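On Saturday I visited the open day at Trodholm, where three small teams showed what their machines can do at home and in the workshop. I paid for the train myself and stayed until the doors closed. My question was simple: can a machine tidy a bedroom yet?

## Workshop hall

The Kenik stand was the most crowded. Their arm took metal rings from a tray and put them on pegs, 105 rings without a stop. Tadeusz Gajewski, who runs the stand, told me that 91 were placed well on the first try. For a shop floor this is already useful, I think.

## Bedroom work

Cloth is much harder. A ring keeps its shape, but a blanket has a new shape every time you touch it. Teresa Chmielewska from the Inden team explained to me how the fingers must find an edge or a fold before they can pull. On a bed with several layers they can easily take two together.
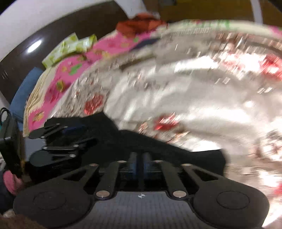
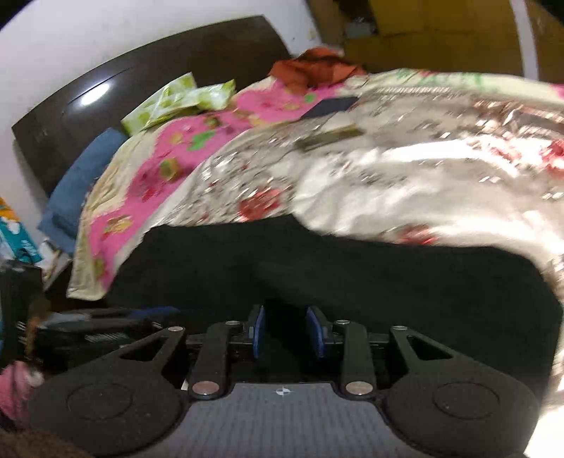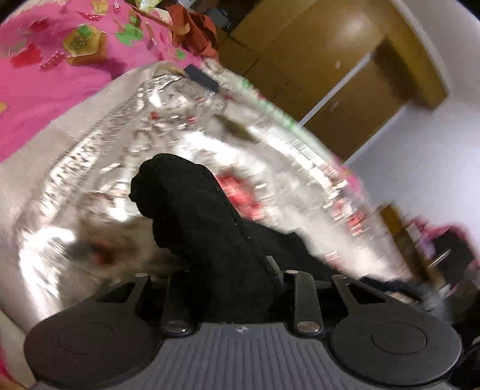
Black cloth, shiny material and a pink patterned sheet, all close together.

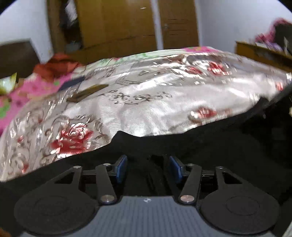

## What I asked afterwards

I asked Teresa when I could buy something that makes my bed in the morning. She did not want to give a year. Her colleague Atif Talpur said that picking up one piece of clothing from a floor is possible now, if you have patience. Folding a big blanket alone is not.

At home I need 3 minutes for my bed, so I will continue by hand. For the workshop my opinion is different, and I have asked Kenik to send me their price list. The soup in the canteen was good, but bring cash.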